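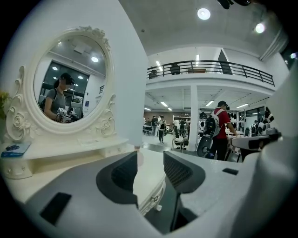 STASDALE, April — A white vanity table with an oval mirror is now standing in the ground-floor hall of Illutik, the shared workspace on Hao Street, and it will stay there until it gets a new owner. The piece is the first in a small series of secondhand furniture that the workspace wants to show to its members and neighbors this spring.

The mirror is the part that people notice first. Its frame is white and richly carved, with scrolls, and there are sculpted roses on it as well. The table under it is more simple on the top but the front edge is curved, and the leg is short and ends in a small foot. A bunch of yellow artificial flowers with green leaves was put beside the mirror.

Xinyi Cui, who takes care of the series, found the vanity through Gestska, a local house-clearing firm. It came from an apartment near the river where it had been used in a bedroom for many years.

"I looked at more than 36 pieces on the list and most of them were wardrobes," she said. "A wardrobe is useful, but you cannot put it in a hall and expect that somebody will stop for it. With a mirror they stop."

The table was carried in on Thursday morning and placed against a white display wall, next to the open part of the hall with its dark green floor. Cui first wanted a darker wall behind it, so the carving would be more clear. After trying two other places in the building she decided to keep it where it is, close to the working area, where people pass all day.

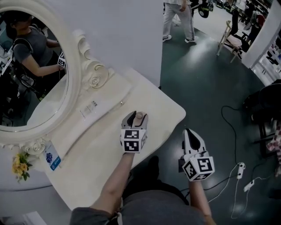
Price and pickup

The asking price is 78 dollars, mirror included. The mirror and the table will not be sold separately, because Gestska received them as one set and wants them to leave as one set. The flowers can go with it if the buyer likes them.

Offers can be left at the front desk or sent by text message with the item number, 1672. The buyer has 10 days to collect the vanity. Chenxi Fu, who works at the desk in the afternoons, can help to bring it to the door, but transport is on the buyer's side — the building has no van and the loading zone is short.

Fu also asks visitors not to put cups on the tabletop. The next piece in the series, a writing desk, is expected after the vanity is sold.
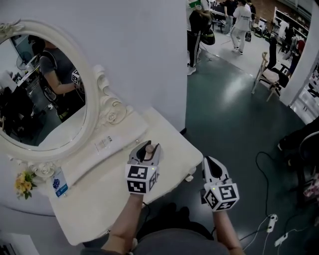 The vanity table and its rose-carved mirror at Illutik, Stasdale.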